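Subject: Re: [kostiuk-list] Brorkonden tour, second leg and the Warnard reissue
From: Branwen Lewis

Replying to Rostyslav's message from April, with apologies for the gap.

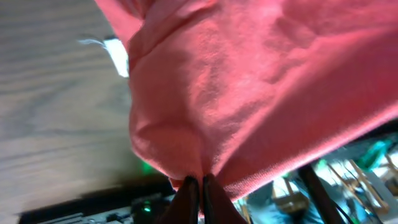 I've now spoken to the venue in Golow and they are happy to have Kostiuk back for the second leg. The room holds 53 seated, or a good many more if the chairs go in the side passage, and we would want the chairs out. The last time the band played there they were doing the acoustic set, so people sat down and stayed down. With the new songs that would be a waste.

Rostyslav Palamarchuk wrote:
> Has anyone heard whether the Golow date is going ahead? I saw it on
> the first poster and then it had gone from the second one. Also, does
> anybody know if the Warnard reissue will have the original running
> order? My old copy has "Brorkonden" at the end of side one and I have
> never been able to listen to it anywhere else. The download puts it
> third, and it kills the two songs after it.
>
> I would also like to know who is playing bass. Demyd said at the
> spring show that he was stopping but he has said that before.

To take these in order. The date is going ahead. It was left off the second poster because the support band had pulled out and the venue wanted a full bill before printing. Xiomara Mahmoud is now opening with a short solo set, and she will stay on to sing the harmony parts on the slower numbers.

On the reissue, the running order is the original one. I have the test pressing and "Brorkonden" closes side one as it should. Warnard are pressing 2,000 copies on black vinyl and there is no coloured version planned. The first pressing was 3,000, if anyone is keeping track, but a lot of those went back to the shops' suppliers and I don't know what became of them. The sleeve notes are by Nadiia Demchenko, who engineered the sessions. She has corrected the credits, so the cello on "Low Water" is finally down to the right person.

Two things on the reissue may annoy people. The gap before the last track is shorter than on the old one, and the hidden piece after it has been left off. Nadiia says the tape for that was in a poor state and they didn't want to take it from a CD. I was sorry about it but I can see why.

As for the bass, Demyd Moroz is playing all of the second leg. After that I don't know, and I don't think he does either. He has asked for fewer long drives and the dates have been put closer together, which helps. There are 18 of them now, with the northern ones first.

I'd be glad to hear from anyone who recorded the spring show. The desk recording stops halfway through the encore and the band would like to hear how the new ending went. Audience recordings are fine, phone recordings too. Please write to me off list and don't send large files to everybody, as the archive fell over last time.

Doors at Golow are at 7.30 pm, with Xiomara on at 8. Tickets are from the venue only.

Branwen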